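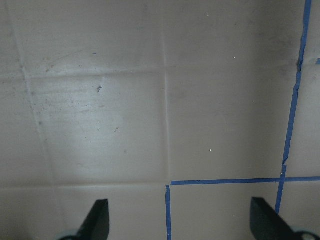

Iker Aranda objected that the loss figure in the draft report treated hydrant flushing as leakage, and asked that the two be split before anything went to the members. He did not want to defend a number at the annual meeting that included water the association had let out on purpose.

DORTON WATER USERS ASSOCIATION
Minutes of the regular meeting, July

Called to order at 6:35 p.m. Ehab Mansour presiding. Quorum present. The objection above was raised before the call to order and was entered at the speaker's request.

1. Minutes of the previous meeting

Approved with one correction. Under item 5, "Yatsenko tank" should read "Yatsenko valve vault". The tank was not inspected in that period.

2. Unbilled water

Mansour presented the comparison of master meter readings against billed use. The difference for the quarter was 2,312 units. The report did not separate flushing, firefighting use, meter error and leakage.

Flushing is logged by the operator on paper, by start and stop time, with no flow rate. Aranda proposed estimating the rate from the pitot reading taken at each hydrant last fall. Mansour noted that the readings were taken with the Yatsenko valve partly closed and would come out low for the east side. Agreed to use the existing readings for the west side and to repeat them on the east side with the valve fully open.

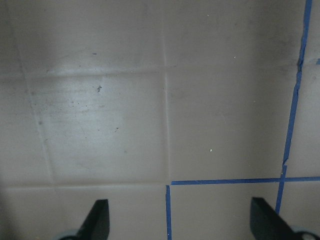 The night flow reading was also reviewed. Flow between 2:00 and 4:00 a.m. has not dropped to its former level after the spring main repair. Members on the lower loop irrigate at night, and the reading cannot be assigned to leakage until that use is taken out. A notice will go on the August bill asking members on the loop to shut off irrigation timers for one night. The date is to be set by the operator and printed on the notice.

Moved and seconded that the report be held until flushing is listed on its own line. Carried.

3. Meter replacement

The Wundico meters ordered in the spring have been received except for the 1-inch units. The supplier gives no ship date for these. 104 meters are scheduled for replacement in this phase. Of these, 14 are in boxes too shallow for the new body, and the boxes will have to be reset before the meters go in.

Discussion on who pays for resetting a box. The bylaws place the box on the association's side and the riser on the member's side -- the riser is attached to the box, and the bylaws do not say which side the joint falls on. Mansour will ask for a written reading of the section. Until then no member is to be charged for a reset.

Old meters will be kept for one billing cycle with the final reading tagged to the body. Aranda asked that the tag carry the account number as well as the serial number. Two disputes last year could not be settled from the serial number alone. Agreed. 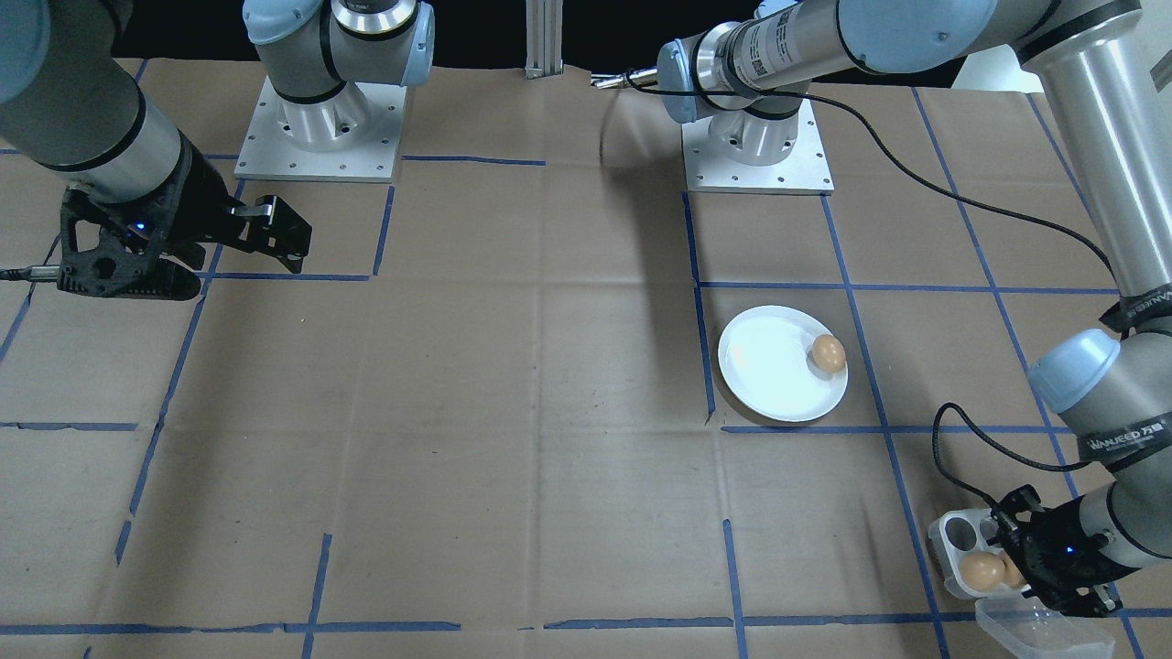
Replacement will proceed by route, starting with the upper loop. Each service will be off for the length of the swap only. Door tags are to go out the day before. The operator asked that members with booster pumps switch them off at the breaker and not at the pump, and the tag will be reworded to say so.

4. Billing system

The Jukia export still drops the leading zero from account numbers when opened as a spreadsheet. Accounts are matched by hand for now. The setting that stores the column as text has been found, but it resets with every update. Aranda will write out the steps and leave them with the billing binder.

Late fees: no change. The request to waive the fee on one account was granted, the payment having been posted to the adjoining lot.

5. Valve exercising

3 valves were turned in the period. The valve at the Dorton end of the main closes but does not seal. It is to be marked on the map as unreliable for isolation, and crews should plan on using the next one upstream. Replacement is deferred to the next budget.
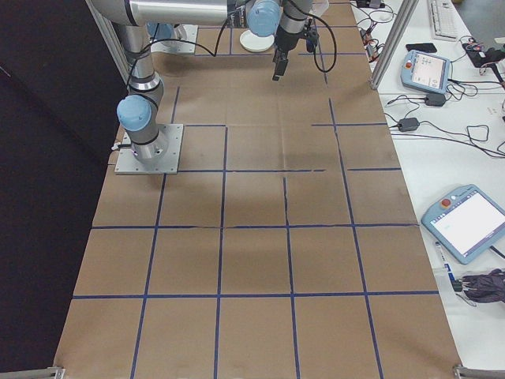
Long table with brown paper covering; small white dish near the gripper.

6. Other business

The sample site list needs a new tap for the lower loop. The present tap is behind a locked gate. Mansour will ask the member across the road.

Adjourned at 8:10 p.m.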